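Do mug trees chip mugs?

Tymoshchuk
I was given a Covorura mug tree in February and three of my mugs now have small chips near the handle. Is it the tree, or was the glaze poor to start with? The seller says it can't be the tree. Well, they would.

Ratetti
Doubt it's the wood. Mine chip when they knock each other on the way off. Leave a peg free between them and see. I'd ignore anyone selling "glaze-safe" peg covers. I paid for two and they slid off.

Trusonness
Not convinced by the spacing theory. Cheap glaze chips in the cupboard as well. Run a fingernail round the handle of a new mug, and if it feels rough I'd send it back. Weight matters too: my heaviest is 210 g empty and I keep that on the shelf. Lighter ones hang on a plain tree with a square base, and I've had no bother so far.

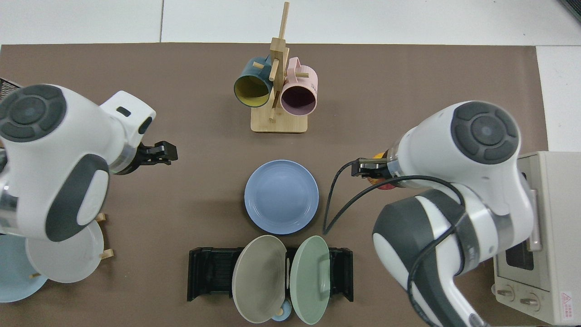
Last edited: Mar 26, 2026

I wouldn't pay extra for bamboo either. A peg is a peg, whatever the label claims.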